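Hair ties and bracelets all over the dresser, what are you using?

Forum > Home > Small Space Storage
Page 1 of 1

kettlewick
Posts: 41
Monday 7:12 pm

My daughter and I share one dresser and the top of it has turned into a pile of hair ties, claw clips and bracelets. I bought a Gosteo organizer last year, the one with the little square cups, and it did not work for us. The cups are too deep. Everything goes to the bottom and you have to tip the whole thing out to find one hair tie. Claw clips don't fit at all unless you put them in nose down.

What are people using that is shallow? I don't have a drawer to give up. It has to sit on top of the dresser and be easy to move when I dust.

plumline_b
Posts: 2000
Monday 7:40 pm

Shoebox lid. Any sturdy lid with sides an inch or so high. You can see everything in it at once and you can pick it up with one hand. I have had the same one for two years.

oddbutton
Posts: 203
Monday 7:58 pm

I don't like lids for this. I tried it and everything slid into one corner every time I moved it. The bracelets hooked onto the clips and I ended up with one big knot. If you go that way you need dividers.

I use a Fakum tray with the felt bottom. It's shallow, it has sections, and nothing slides. Not free, obviously.

plumline_b
Posts: 2000
Monday 8:06 pm

If it slides into one corner the lid is too big for what you have in it. Mine is full enough that nothing moves. And if it's overfull, that means it's time to go through it.

Felt also picks up every loose hair in the house. I would rather wipe out a cardboard lid, or just throw it away and get another one.

oddbutton
Posts: 203
Monday 8:15 pm

You can lint roll felt. It takes ten seconds.

kettlewick
Posts: 41
Monday 8:31 pm

I do have a box lid I could try. My worry is chains. I have one necklace that knots if you look at it. Would you put that in with everything else?

Boonsong Klinhom
Posts: 88
Monday 8:44 pm

No, keep chains out. Anything with fine links should hang on a hook or go in its own small bag with the clasp left sticking out of the top. A thick metal watch band is fine in a tray. Beads are fine too. It's chains and anything with a dangling charm that cause the tangles.

I sort mine on the bed before I put anything back. Lay everything out flat on the sheet, pull out what you don't wear, then fill the lid. It goes faster than trying to do it on the dresser, and small things don't roll off onto the floor.

Order I go in:
Watch first, standing up with the band closed so it takes less room
Clips next
Bracelets laid out in loops, not piled
Hair ties last, in whatever space is left

marrowfield
Posts: 17
Monday 8:52 pm

Disagree about the watch. A metal watch should not be in with clips and beads at all. The clips will scratch the case. I keep mine in a sock in the nightstand.

Boonsong Klinhom
Posts: 88
Monday 9:03 pm

If it's a good watch, sure. Mine is for everyday and has plenty of scratches already. I want it where I'll see it in the morning.

marrowfield
Posts: 17
Monday 9:05 pm

Fair enough. I'd still put a piece of cloth under it.

tansy_and_rye
Posts: 319
Monday 9:20 pm

For kids' stuff I gave up on trays. We have a Yensuk hanging strip on the back of the door. It's a long ribbon with loops, and the bow hair ties go over the loops and the clips bite onto the edge. My girls can put things back themselves, which they never did with a box. Bracelets go on a paper towel tube.

The bad part is that heavy claw clips pull it crooked.

kettlewick
Posts: 41
Monday 9:34 pm

Our bedroom door has a mirror on the back so a strip is out, but I like the paper towel tube. How do you keep it from rolling?

tansy_and_rye
Posts: 319
Monday 9:41 pm

Stand it up. I put mine over the handle of a wooden spoon stuck in a jar of rice. Ugly but it has stayed up since September.

oddbutton
Posts: 203
Monday 9:50 pm

One more thing about elastic bracelets, the stretchy beaded kind. Don't leave them on a tube that is too wide. Mine got loose and one of them snapped in the car. I was finding beads under the seat for months. Flat is better for those.

plumline_b
Posts: 2000
Monday 9:54 pm

So, a lid.

oddbutton
Posts: 203
Monday 9:57 pm

Or a tray.

gravelpath
Posts: 6
Monday 10:10 pm

Has anyone tried the Skavutari stacking drawers? They are on sale here and look shallow enough for clips.

marrowfield
Posts: 17
Monday 10:18 pm

I had them. The drawers are shallow but they stick, and when you pull hard the whole stack comes forward. I put rubber feet on the bottom one and that helped. They were OK for earrings. A big claw clip would catch on the drawer above and then it wouldn't open, so check the height before you buy.

gravelpath
Posts: 6
Monday 10:22 pm

Thanks, I'll measure my clips first.

kettlewick
Posts: 41
Monday 10:29 pm

I'm going to start with the lid because I have one and it costs nothing. If it turns into a knot I will look at the Fakum tray. The necklace is going on a hook. I haven't decided about the watch.

Boonsong, do you line the lid with anything?

Boonsong Klinhom
Posts: 88
Monday 10:37 pm

No lining. The one I use now is white on the inside and the colors show up well against it, so I don't bother. Paper slides around under the beads anyway. If you want something, cut a piece of thin shelf liner a little smaller than the base and tape it at the corners.

Photo is from sorting on the bed. Chain stays out of the lid. 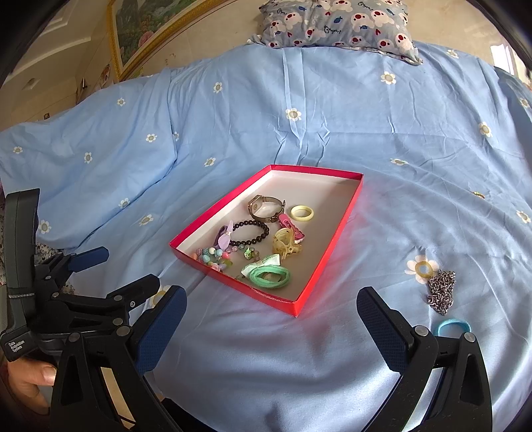 Red box lid with the watch, clips, bracelets and hair ties, chain on the sheet to the right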